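Tabletop Assistant, Part-Time (Fixed Term)
Wasanton Household Studies
Posted 2019-02-06
Reference 274

Wasanton is hiring one part-time assistant for its small-items program, which deals with how disposable cups, sticks and hand utensils are set out, grouped and put away on a table. The contract starts in April and may be renewed once. The position reports to Marianna Kozłowski.

Duties

Set up the table at the start of each session according to the layout sheet. Sheets give the position of every cup, stack and holder relative to the back wall.
Reset the items between runs. A full set of layouts comes to 1,440 resets over the term of the contract.
Check paper cups for dents and soft rims, and replace them from stock.
Sort utensils by length and return them to the correct holder.
Wipe the tabletop and the lower part of the walls at the end of each shift.
Enter each reset in the log, with layout number, start time and any deviation from the sheet.

Work is done at an enclosed table with a marble-patterned top and walls on three sides papered in pale lavender with a small dark purple floral print. Brown paper cups with white rims are kept stacked, and utensils stand upright in a pink cup. Layouts vary in how far apart these are placed and in what else shares the table with them.
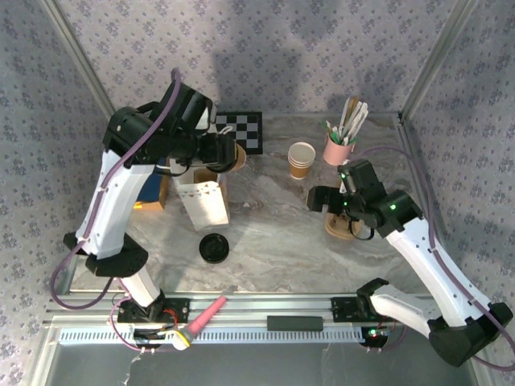 Zdzisław Pietrzak adds that applicants tend to underrate the stacking. Paper cups pushed together too firmly hold on to each other, and the next person pulls up two when the sheet calls for one. He asks new assistants to lower each cup into the stack by the rim and let go, and he would sooner see a slow reset than a tight stack.

Requirements

Able to stand for up to two hours with a break at the midpoint.
Steady hands and good near vision, with or without glasses.
Able to tell apart pale colors, including tan, beige and white.
Legible handwriting. The log is kept on paper and typed up later by the office.
Prior work in catering, stockrooms, packing or a school kitchen is useful but not required. No degree is needed.

Hours and pay

Sixteen hours per week in four shifts. Shift times are agreed on at the start of each month. Gross pay is 1,969 per month, paid on the last working day. Training takes two shifts and is paid at the full rate. Shifts canceled by Wasanton with less than one day of notice are paid in full.

Materials

Cups come from Graro in cartons of 1,000. Utensils and holders are ordered through Altenico. The assistant tells the office when the last carton is opened and does not place orders directly. Aprons and cleaning cloths are supplied. Closed shoes are required.

How to apply

Send a one-page résumé and a short note listing any work that involved sorting, laying out or counting small items. Quote the reference number in the subject line. Selected applicants will be asked to complete a paid trial of one shift in the Núñez building, ground floor. Bring photo ID to the trial. Written applications may also be left at the front desk in an envelope marked for Marianna Kozłowski.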